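Can a machine put things away in drawers yet?

Posted in Home and Workshop Help, February 24, 2024

I run a small repair shop in Pastudcombe and do most of the tidying at home as well. I keep reading that robots can now do chores. I don't need one that cooks. I want to know if it could open a drawer, put a cloth or a peeler in it and shut it again, without me standing over it. Is that possible yet, or should I ask again in a few years?

Endale

Partly. Opening a light drawer with a proper handle is about the easiest chore there is for an arm with a gripper. A loop handle that sticks out is good, a small round knob is worse, and a flush drawer with a finger groove is often hopeless. The drawer unit also has to stay put when pulled — a light plastic one on a smooth floor can slide along with the drawer.

Cloth is harder. A peeler keeps its shape wherever you drop it, but a cloth lands differently every time, and a corner left hanging out will stop the drawer closing.
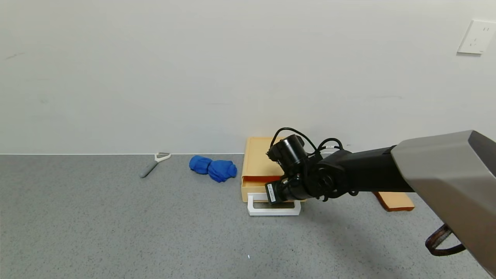 Pakzad

I'd wait. We had an arm on trial at work last June, sorting hand tools into trays. It managed 83 in one shift, and I could have done that before my tea break. It stopped 2 times for a rag. Prices are silly too, ours was more than 1,000 a month to hire and that didn't include the stand.

Distedia

Depends on the drawer. Mine stick and I can barely open them myself.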